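**Trardale: new grippers, old hands**

If you have walked past the Cluritz building on the Ranesmont road lately and wondered why the people upstairs spend their mornings picking things up and putting them down again, there's a perfectly good explanation, and they were kind enough to tell me all of it over a very large pot of tea.

Cluritz has been packing and sending out household bits and pieces from Trardale for 14 years, and since June a pair of robot arms has been doing part of the sorting. The arms learn by copying people. Somebody straps on the kit, takes a gripper in each hand and goes through an ordinary job (lifting a ball, clearing a cup, shifting a cushion) while everything is recorded, and the recordings are then used to teach the machine. It needs a great many of them. The team is aiming for 2,000 before the winter rush, and they were around halfway when I called in.

Tuva Rønning worked on the packing benches until the spring and now runs the recording sessions. She told me she had been dreading the change, having read the same gloomy articles as the rest of us, and that the first fortnight was mostly sore thumbs and dropped cups. "You don't know how you pick something up until you have to do it with two fingers," she said. "I went home and watched my husband do the washing up for ages. He thought I was cross with him."

The part people like best, as far as I could gather, is the end of the heavy lifting on the early shift. The arms take the light, fiddly sorting, which frees up enough hands for the bigger boxes to be a two-person job every time. The part they like least is the quiet. Four of the packers used to stand together at the long bench and talk all morning, and now two of them are upstairs recording and the others have the radio. 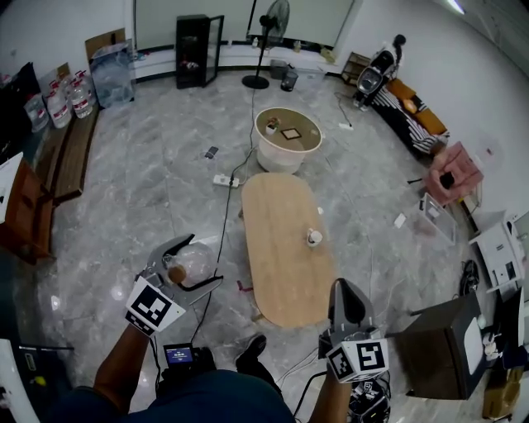
Rangi Tipoki, who looks after the floor and has done so under three different managers, is fair about it. Nobody has lost a job so far, he says, and the firm has put that promise in writing for the next year, but he would like it to be longer, and he'd like the recording work to be paid at the higher rate for everyone who does it. At present that only happens after 20 sessions. Talks on both points carry on this month with the manager, Ms Henare, who told me she expects to agree on the pay "quite soon".

Anyone who would like to see the arms at work can come along on Sunday from two o'clock. Use the side door, please, as the front one sticks.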